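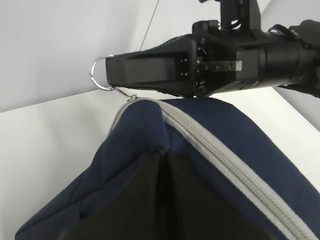

Vandana Bansal asks whether we really need to go round the whole ground again when the sheet was signed off clean before the Drarkside match. Having read that sheet, I think we do. Every box on it was ticked in the same pen, including the box for a second set of portable goals we sold last season.

## Skunholm Football Ground: pre-match safety check

First team and under-16s, main pitch and stand. Walked from 9 in the morning with Ziad Atallah. Marks used: **OK**, **Watch** (fit for now, look again before the next home game), **Fail** (not to be used until put right).

### Pitch and run-off

- [x] **Playing surface, general: OK.** Firm, a bit bare down the middle. No glass, no stones worth the name.
- [ ] **Near-side goalmouth: Watch.** Filled and seeded, according to the last sheet. Filled, yes. I saw no sign of seed, and the fill sits proud of the turf at the six-yard line. Rolled by Ziad while I was there. Ask me again after a proper wet spell.
- [x] **Line markings: OK.** Far touchline wanders, but that's a matter for the referee.
- [ ] **Run-off behind the far goal: Fail.** Roller parked on it, handle pointing at the pitch. The last sheet says "clear". Moved before I left, and I would like it to stay moved.
- [x] **Corner flags: OK.** All the bendy sort now. The old wooden one is still in the shed and should be thrown out before somebody gets thrifty.

### Goals

- [x] **Main goals, sockets and uprights: OK.** Pushed, pulled and leaned on. No movement.
- [ ] **Net fixings: Watch.** Plastic clips throughout except on the left upright at the car park end, where cable ties have been used. The cut ends are sharp. Trim or replace.
- [ ] **Erden portable goals, anchors: Fail.** I was told the sandbags are "plenty". One had split and the other was holding a door open. No child warms up near these until there are proper weights on the back bar. I don't care how short the session is.
- [x] **Erden portable goals, frame: OK.** Some rust at the welds, surface only.

### Perimeter rail and dugouts

- [x] **Rail, clubhouse side: OK.**
- [ ] **Rail, far side: Watch.** Two posts rock by hand. Jihad Srour says they have always done that. Always is not a safety rating.
- [ ] **Away dugout roof: Watch.** The cracked panel has been taped, and taped over the tape. Fine for keeping drizzle off, less so if a substitute jumps up under it.
- [x] **Home dugout: OK.** Bench bolted down at last.

### Stand

- [ ] **Capacity notice: Fail.** The notice by the turnstile gives 346. That figure was worked out when the back row was open, and the back row is still closed. Either open the row after a proper look at it or change the notice. Having both wrong at once helps no one.
- [ ] **Seats, row 6: Watch.** Đorđević fitted the replacements and says they need no tightening in the first year. I got half a turn on most of them with a hand spanner. Recheck the lot.
- [x] **Handrails: OK.**
- [x] **Steps and nosings: OK.** Yellow paint is fresh and has some grip to it, which I had doubted.
- [ ] **Exit gate, north end: Fail.** Padlocked. I was told a steward always has the key. I asked three people and none of them had it. Padlock off before the public come in, and it stays off until the last of them has gone.

### First aid and emergency access

- [x] **Defibrillator: OK.** Status light green, pads in date.
- [ ] **Stretcher: Watch.** Present, behind the tea urn and two trestle tables. Took a while to free. It needs a hook of its own.
- [ ] **Ambulance route: Watch.** Clear at this hour, naturally. Look again at half past two with the car park full — that's the check that counts and it has never been done.
- [x] **First aid bag: OK.** Restocked by Pui-shan Kong, list inside the lid, and the list matches the contents.

### Floodlights

- [x] **Lamps: OK.** All lit from cold.
- [ ] **Column doors: Watch.** The one nearest the bar closes with a screwdriver and goodwill. New lock ordered in December, I'm told. I haven't seen an order number.

### Comments

**Jihad Hattar:** The padlock was put on after lads got in and used the pitch at night. Take it off by all means, but put it back after the match.

Agreed, and the sheet now has a line for each.

**Pui-shan Kong:** Can the stretcher go on the wall by the referee's door? There's already a bracket.

If the bracket takes the weight. Test it with the stretcher on and someone pulling down.

**Vandana Bansal:** So are we on for Saturday's fixture or not?

Main pitch yes, once the gate and the run-off have been seen to. Portable goals no. I'll look at the gate myself an hour before kick-off, and I'd rather find it open than be told it is.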